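Kanusa project gallery: learning when to let go

Posted Wed 4 March by Vsevolod Panasiuk, Nitesville

Kanusa is our attempt to teach a two-finger gripper to pick up thin, flat things from a table, a skill most toddlers acquire without a grant. The method is simple to state. A policy trained on human demonstrations proposes a motion, and a second, smaller network called Tkachenko guesses how likely the motion is to fail. If Tkachenko is gloomy enough, the arm backs off and looks again from a new angle.

We collected 2190 demonstrations before the end of January, all through the wrist camera. The gallery has one entry per stage, and some stages photograph better than others. Failure curves, for instance, are not much to look at, so those stay in the paper.

1. The approach

Flat objects are where our old baseline, Plandevberg, went to pieces. It treated every item as a block with a generous height and closed its fingers accordingly, often on air. The new policy gets no height estimate at all. It works from the wrist view and has to decide for itself when the fingers are lined up, with its own fingertips hiding part of the evidence.
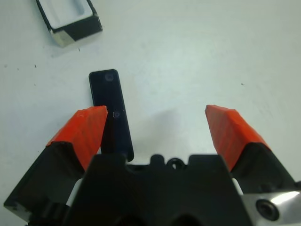
Fingers open over the white table, with one orange pad hiding part of the slim black bar. Glossy black on plain white ought to be easy. Tkachenko has opinions about the glossy part.

2. The second look

The part we are fondest of, and the part reviewers like to call "heuristic." When predicted failure passes the threshold, the arm retreats and takes a fresh view before trying again. We allow up to four of these per attempt. Without a limit, early versions circled the table like a man choosing a melon.

3. The close

Finger closing is handled by a separate controller that runs on its own clock. It was written in two days and has outlived every clever thing we built to replace it – we have stopped trying.

4. What is still wrong

Shiny edges, mostly. The failure predictor reads a highlight as a gap and asks for another look, which moves the highlight, which leads to another look. Training with varied lighting helped a little. Dimming the room helped more, but that is hard to write up as a contribution.

Code and the demonstration set will go up once the license text has been agreed on. Questions about the threshold are welcome. So are suggestions for a better one.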